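Schneidebrett Kemine mit Saftrille: Test nach drei Monaten Dauerbetrieb

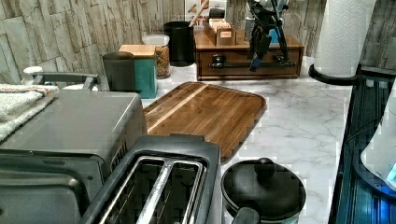

Das Kemine auf der Arbeitsplatte, links der Edelstahl-Backofen, vorne Toaster und Topf.

Schneidebretter aus Holz unterscheiden sich auf dem Papier wenig. Maßgeblich für den Gebrauch sind Planlage, Verleimung, Kantenbearbeitung und die Frage, ob die Rille Flüssigkeit tatsächlich aufnimmt. Das Kemine wird über den Versender Zillance vertrieben. Getestet wurde es in einer normal genutzten Küche, in der die freie Fläche zwischen den Geräten die Größe des Bretts vorgibt.

Aufbau

Rechteckige Grundform, gerundete Ecken, warmbraune Hartholzleisten. Ein einzelner heller Streifen läuft schräg über die Fläche. Er hat keine technische Funktion, stört beim Schneiden aber auch nicht, da der Übergang zu den dunkleren Leisten mit dem Fingernagel nicht zu ertasten ist. Die Saftrille ist umlaufend gefräst. Im Auslieferungszustand war die Oberfläche geölt und gleichmäßig geschliffen. An einer Schmalseite fand sich eine raue Stelle, die mit Schleifpapier Körnung 320 in wenigen Minuten beseitigt war.

Planlage

Gemessen mit Haarlineal und Fühlerlehre, diagonal und längs. Neu war kein Spalt feststellbar. Nach den drei Monaten ergab sich in der Diagonale eine Abweichung von unter einem halben Millimeter. Auf der glatten Arbeitsplatte wippt das Brett nicht. Es rutscht allerdings, sobald mit Druck geschnitten wird. Gummifüße fehlen; ein feuchtes Tuch unter dem Brett behebt das Problem. Der Verzicht auf Füße hat den Vorteil, dass beide Seiten nutzbar bleiben, wobei die Rille nur auf der Oberseite vorhanden ist.

Saftrille

Bei Tomaten und Melone genügt das Volumen. Bei einem Braten von 2000 g, der nach dem Garen 20 Minuten geruht hatte, lief die Rille an einer Ecke knapp voll, jedoch nicht über. Ein Ausguss ist nicht vorgesehen, das Abgießen über die Ecke gelingt nur mit ruhiger Hand. Der Nutgrund ist sauber ausgerundet und lässt sich mit einer weichen Bürste reinigen. Kräuterreste setzen sich dennoch fest, wenn sie antrocknen.

Schnittverhalten

Die Oberfläche ist mittelhart. Mit einem Kochmesser von Eyvindsson, frisch abgezogen, war nach den ersten Wochen kein auffälliger Verlust der Schärfe gegenüber dem zuvor genutzten Kunststoffbrett zu bemerken. Schnittspuren bleiben flach und verschwinden nach dem Ölen weitgehend. Ein Brotmesser hinterlässt deutlichere Riefen.

Pflege

Handwäsche, danach hochkant trocknen. Liegend getrocknet bleibt die Unterseite klamm. Geölt wurde alle 3 Wochen mit Leinöl, Verbrauch jeweils etwa 5 ml pro Seite. Das von Zillance empfohlene Pflegewachs wurde nicht geprüft. Radomír Tóth, der das Brett vor mir im Gebrauch hatte, verwendete Mineralöl und berichtete von einem etwas dunkleren Farbton.

Standort

Wer das Brett zwischen Toaster und Vorratsdosen liegen lässt, sollte Krümel regelmäßig auch darunter entfernen. Neben einem Tischbackofen ist Abstand ratsam, einseitige Wärme begünstigt Verzug.

Bewertung

Verarbeitung: gut
Planlage: sehr gut
Saftrille: gut, ohne Ausguss
Rutschfestigkeit: ausreichend
Pflegeaufwand: mittel

Das zum Vergleich herangezogene Brett von Alileo liegt rutschfester, hat aber eine flachere Rille und ist nur einseitig verwendbar. Für überwiegend trockenes Schneidgut ist es die günstigere Wahl. Für Fleisch und saftiges Obst bleibt das Kemine in Gebrauch.

Text und Messungen: Oľga Šťastný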